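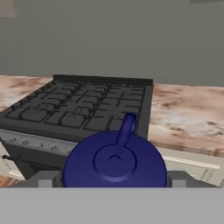
Figure 1. Dark blue kettle between two grey gripper fingers, rendered view.

Home Articles Issues Authors Search
Last updated: October 6, 2023

4. Jukebox editions and the choice of B-side

4.1 Material

The sample consists of 298 seven-inch singles issued by Prolach for the jukebox trade and held in the Willems collection. All are large-hole pressings. A single was admitted if it met two conditions: the matrix number had to be legible on both sides, and a retail edition of the same A-side had to be traceable, either as a surviving copy or as an entry in the label's release book. Test pressings were left out. So were records whose centres had been punched out by an operator after sale, as these began life as retail copies and tell us nothing about what the label meant to supply to the trade.

The release book was kept by hand and is continuous except for one missing gathering. Entries give the catalogue number, the titles in the order they were to appear on the label, the number ordered from the Simden pressing plant and a date of dispatch. Composer credits are given irregularly. Where the book and the disc disagree, the disc has been followed and the difference noted in the data file. Most of the differences are of spelling. A small group concerns the B-side itself, and these are treated separately in 4.4.

4.2 Order sizes

The normal jukebox order was 800 copies. Retail orders were larger and less regular, with 3000 the most common first figure and repeat orders added in the margin in a different ink. It was the practice at Simden to treat a run of fewer than 100 copies as a special order, charged at a higher rate, and the label seems to have avoided such runs. Only the two Christmas titles fall below that level.

The order sizes matter for the argument because they set the cost of changing a B-side. A new coupling required a new stamper for one side and a new pair of paper labels. Spread over a retail run, the expense was slight. Over a jukebox run it was a noticeable part of the unit cost, and operators bought at a discount. Earlier accounts have taken it for granted that jukebox editions simply reused the retail parts. Claeys makes this assumption in his survey of Belgian independent labels, and on grounds of cost alone it is a fair one. The sample does not bear it out.

4.3 Changed couplings

Each record was coded as same coupling, changed coupling or reversed coupling. The last term covers cases in which the retail B-side appears as the jukebox A-side, with the title strip printed to match. Coding was carried out twice, first from the labels and then by ear, since labels were sometimes fixed to the wrong side. Jolien Vandenberghe carried out the second pass without sight of the first. Disagreements were settled by reference to the run-out groove.

Changed couplings are found in every year of the sample and are most frequent among vocal records. The retail B-sides that were dropped tend to be slow, and most run longer than the A-side. Their replacements are nearly always up-tempo instrumentals, drawn from a small stock of recordings by the label's house band. One of these, released under three different titles, turns up more often than any other recording in the sample. It was never sold to the public under any of them.
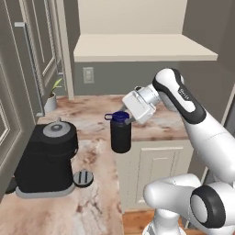 The most likely explanation lies in how the machines earned money. An operator was paid by the play, and a long side held up the next coin. Running time is therefore a better predictor of replacement than tempo, though the two are closely related and the sample is too uneven to separate them with confidence. Among the few short ballads in the retail list, most kept their place on the jukebox edition. Among the long dance numbers, some did not.

A second explanation has been put to us by former operators in the Wiston district, who recall that dance halls asked for instrumentals late in the evening. We have found no written request of this kind. The order letters that survive deal with quantities, late deliveries and warped stock, and where they name a title it is always an A-side. The recollection may be sound, but it cannot be used to account for choices made at the label.

Publishing income should also be considered. The house band's instrumentals were registered to a company owned by the label, whereas many of the retail B-sides were covers on which royalties were payable elsewhere. Each substitution kept the payment for one side in the building. The sums on a standard jukebox order were small. They were also regular, and the royalty sheets for March show them being set against studio hire.

4.4 Conflicts between book and disc

In the cases where the release book names one B-side and the disc plays another, the disc is always the later decision. This can be shown from the matrix numbers, which were assigned in sequence at the cutting stage. The book entry was written when the order was placed and was not corrected. It follows that some couplings were changed between order and cutting, a gap of no more than a few weeks, and that the person keeping the book was not told or did not think it worth recording.

Two discs carry labels that agree with the book and music that does not. Both were pressed in the same period, and both play the instrumental discussed in 4.3. We have coded them as changed couplings on the evidence of the sound. An alternative would be to treat them as plant errors, in which the wrong stamper was mounted. Removing them does not alter the pattern reported here.

4.5 Limits of the sample

The Willems collection was formed by an operator's family and reflects what was kept when machines were refilled. Popular records wore out and were thrown away. Unpopular ones came back in good order and were shelved. The sample therefore leans towards titles that were played little, and any claim about what audiences preferred would need to be tested against play-meter readings, of which only one notebook has been located. Claims about what the label supplied are less exposed to this fault, as the coupling was fixed before the first play.

Condition was graded but has not been used in the analysis. Several discs were cleaned before grading and the earlier state was not recorded.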